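トップ 特集 連載 部室訪問 バックナンバー 定期購読

部室訪問
布をたたむ、それだけで半年
高専ロボット研究会「Jonura」の春

2021年5月28日

部室の扉が開かない。内側に段ボールが積んであるらしい。すみません今どけます、と声がして、ごそごそ音がして、また声がして、ようやく人ひとり分の隙間。横向きに入る。取材ノートの一行目が「横向き」になってしまった。

Jonura(ジョヌラ)。校内ロボット研究会の中の、布班の名前だ。由来を聞いたら全員が別々のことを言う。初代の部長が寝言で言った、という説が一番人気。二番目は古いサーバーのパスワードの一部。もう使ってないから言っていいそうです。

やっていることは、布たたみ。布をつまんで、折って、置く。それをロボットアームにやらせる。やらせるために、まず人間が専用の道具を手に持って、何度も何度も手本を見せる。部室の机で、来る日も来る日も。

目標は学生大会「Stadari」の日用品部門。競技時間は3分。机に置かれた布を開いて、端をそろえて、二回折って、指定の位置に置く。文字で書くと五歳児でもできそうな課題で、去年の布班は一枚もできなかった。

「一枚も、っていうか、つかんだんですよ。つかんで、そのまま机の外に持っていきました」

班長の四年生が言う。横から三年生が、しかも速かった、と付け足す。速かったんだ。審判が拾って渡してくれたらしい。優しい大会だ。

■手で教える

手持ちのグリッパは、Trilltonという小さな工房の学生向けキットが元になっている。届いたままの姿で残っているところは少ない。指の角度を変えて、パッドを貼り替えて、ねじ穴を開け直して、また埋めて。設計担当の三年生(本人の希望で「設計」とだけ書く)に言わせると、もう別の機械。でも注文書にはキットと書かないと予算が通らない。

握ると、指が閉じる。離すと、開く。やってみますかと言われて持たせてもらった。重くはない。ただ、自分の指ならあるはずの感触がまるごと無い。布の端をつまんだつもりで、机をつまんでいる。もう一回。今度は布を押して、しわを寄せただけ。

「みんなそうなります」と班長。「で、三十分やると急にできるようになって、次の日またできなくなってます」

翌日できない、というのがこの班の悩みで、同時に研究のネタでもあるとのこと。人によって手本に癖がある。上から押さえてすくう人。横から滑らせる人。指を大きく開いて、布の手前でいったん止まる人。この「いったん止まる」が入っているデータを食べさせると、アームまで止まるようになる。考え込んでいるみたいで見た目は賢そう。タイムは最悪。

だから今年は持ち方の決まりを作った。壁に貼ってある。マジックで、けっこう乱暴な字で。

指は開いてから近づく
布の手前で迷わない
迷ったら最初から
失敗も消さない

四行目だけ紙が新しい。ここは後で書く。

■1,017本

ホワイトボードの右下に数字。1,017。一月から撮りためた手本の本数だ。撮った人が自分で書き換える決まりで、だから数字の筆跡がばらばら。「7」に横棒を入れる派と入れない派がいて、ボードの隅で小さな言い争いが続いている。文字で。

このうち63本が、一度捨てられた。布を落とした、折り目がずれた、途中でくしゃみをした。一年生が気をきかせて失敗を全部消してくれたのだという。班長が気づいたのは翌朝。バックアップから戻すのに一晩かかった。

「怒ってはいないです。怒ってはいないんですけど、ちょっと廊下を歩きました」

戻した理由がおもしろい。落とした布を拾い直す動きは、落とした回にしか入っていない。きれいに成功した手本ばかりで学ばせると、少しでもずれた時にアームが何をしていいか分からなくなる。昨年の机の外行きも、たぶんそれ。で、四行目が足された。消してしまった一年生が自分で書いた。

その一年生、今は撮影の本数でいうと班で一番多い。昼休みにも来る。弁当を片手に、というのは禁止されたそうです。米粒が出たので。 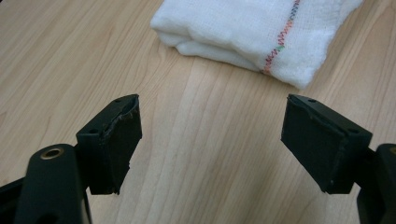

布は何種類も試した。ハンカチ、手ぬぐい、台所のふきん、だれかの家から来たタオル。最初の頃に使っていたのはつるつるした薄い布で、これは滑る。次に厚手のタオル、これは折っても戻ってくる。ガーゼのような、ふかっとした白い布は、端がほつれてくるのが困るところで、ほつれた糸がパッドに付く。付くと離す時に布ごとついてくる。置いたはずの布が、すうっと持ち上がる。班ではこれを「おみやげ」と呼ぶ。

「今日おみやげ多い」「さっき拭いた?」「拭いた」「じゃあ布」

こういう会話が普通に飛んでいる。取材者だけ分からない。

白い布で難しいのは、カメラから見て表か裏か、どこが端なのかがはっきりしないこと。色の糸でジグザグに縫い目を入れてみよう、と言い出したのは裁縫のできる二年生で、家のミシンを借りて一晩で縫ってきた。目印のつもりだった。結果、アームは目印ばかり見るようになった。縫い目の無い布を置くと急に下手になる。いまは縫い目あり、無し、場所ちがい、を混ぜて撮っている。縫った本人は「色を増やしすぎたかも」とだけ言って、次の布を縫っている。止めないんだ。

机も動かす。照明も動かす。窓のカーテンを開けた日と閉めた日。大会の会場がどんな明るさか分からないので、できるだけいろいろ。去年は本番の机がやけに白くて、それだけで布を見失った。白い布に白い机。言われてみればそうなる。

■パッドの話、長くなります

設計さんの話が止まらなくなったのは、指先のゴムのところ。こっちもメモが追いつかず、以下、書けたところだけ。

固いと布をはじく。柔らかいとつかめるけど、上の縁からすり減る。めくれる。めくれた縁に糸がひっかかる。じゃあ縁を斜めに落とす。落とすと薄いところから剥がれてくる。接着剤を替える。替えたら今度は剥がれないかわりに、貼り替えの時に指のほうが割れた。戻す。

材料は駅の向こうの資材店「Chiang」で買う。端材の袋が400円。中身が選べない。当たりの袋だと、ちょうどいい厚さのゴムが指四組ぶん取れる。はずれの袋だと全部コルク。コルクも試した。試したんですか、と聞いたら、試しましたよ、と即答だった。布の粉とコルクの粉が混ざって、何だか分からない粉になったそうだ。

交換の時期は決めていない。撮った人が、あ、もうだめだと思ったら替える。ただし替えたら必ず記録に書く。新しいパッドと古いパッドでは、同じ力で握っても布の逃げ方が違うから。ノートを見せてもらう。表紙に「ゆび」。中は日付と、左右どちらを替えたか、と、一言。「左、かえた。右はまだいける」「右、いけなかった」。いい日誌だと思う。

■助っ人

月に二度、画面ごしに相談に乗っているのがタナー・ケネディ(Tanner Kennedy)さん。布や紐みたいな、形の決まらない物の扱いを研究している人で、三年前に顧問が学会の休憩所で同じテーブルになった。それきりのつもりが、動画を送ったら返事が来た。長い返事が。

通話は英語。部員の英語は、本人たちいわく「布まわりだけ強い」。端、しわ、折り目、ほつれ、は言える。天気の話になると黙る。

こちらからも質問を送ってみた。学生の手本データに足りないものは何か。返ってきた答えを訳すと、こうなる。

「足りないのは退屈な回です。彼らは難しい置き方の布ばかり撮りたがる。たたむだけの、普通に置かれた布をもっと撮ってほしい。大会で出てくるのは、だいたい普通の布ですから」

班長に見せたら、うわ、と言ってしばらく黙った。それから一年生に「普通のやつ撮ろう」。一年生「普通ってどう置くんですか」。そこから二十分、普通の置き方の議論。ふわっと落とす。いや落としたら普通じゃない。お母さんが置いた感じ。だれのお母さん。最終的に、目をつぶって置く、で決まりかけて、目をつぶると毎回同じ場所に置く人がいると判明して、決まらなかった。

■動かしてもらう

夕方、アームを動かすというので見せてもらった。電源。ファンの音。全員が急に静かになる。

一回目。つまむ。持ち上がる。半分に折れた。おお、と声が出た(私の)。二回目の折りで端がずれて、そのままの形で置いた。三角でも四角でもない。名前のない形。

二回目。つまめない。指が布の上で閉じて、開いて、閉じて、開いて。あきらめないなあ、と誰か。停止ボタン。

三回目。つまむ、折る、向きを変える、折る、置く。置いた。おみやげなし。端はちょっと出ている。たいむは制限時間を十一秒こえていて、大会なら無得点。それでも班長がスマホで撮った動画を、全員が順番に見ている。目の前で見たばかりなのに。

「今の、拾い直しましたよね、途中で」と一年生。確かに一度、端をつかみそこねて、つかみ直していた。63本の中にそっくりな動きがあるらしい。消したやつです、とうれしそうに言うので、いや戻したから、と班長。

遅い原因ははっきりしている。折る前に一拍おく癖がまだ残っている。だれの癖かも分かっている。班長だ。壁の決まりを書いたのも班長なのだけど、二行目だけは自分で守れていないと部員から指摘が入った。本人は、撮り始めの頃のデータだから、と小声。

初期のデータを抜くか、残すか。抜けば速くなりそうで、でも丁寧な持ち上げ方が入っているのも初期の分。意見は割れたまま。両方で学習させて比べることになって、計算機の順番待ちの表に名前を書きに行った。隣のドローン班が先に三枠おさえていて、交渉が始まる。お菓子で一枠ゆずってもらったようだ。

■このあと

Stadariの予選は動画審査。無編集で、続けて撮ったものを送る。だから一回だけうまくいってもだめで、続けてできないといけない。今のところ連続の最高記録は二枚。三枚目でたいてい焦る、と部員は言う。アームが焦るわけはないのに、みんなそう言う。布がだんだん机の端に寄っていくからだ、と設計さんだけが冷静だった。

四年生はこの夏で抜ける人が多い。次の班長はまだ決まっていない。くじかもしれないし、ボードの数字を一番増やした人かもしれない。後者なら弁当の一年生になる。本人は、米はもう持ち込みません、とのこと。

帰りも横向きに出た。段ボールの中身は何ですかと最後に聞いたら、布です、と返ってきた。たたんでないやつ。廊下に出たところで後ろから、あ、右のパッドもうだめだ、という声。ノートを開く音がした。

(取材・文/編集部)

次の記事へ 前の記事へ 部室訪問一覧

お問い合わせ 広告掲載について 無断転載を禁じます © 部室訪問編集部 ページの先頭へ戻る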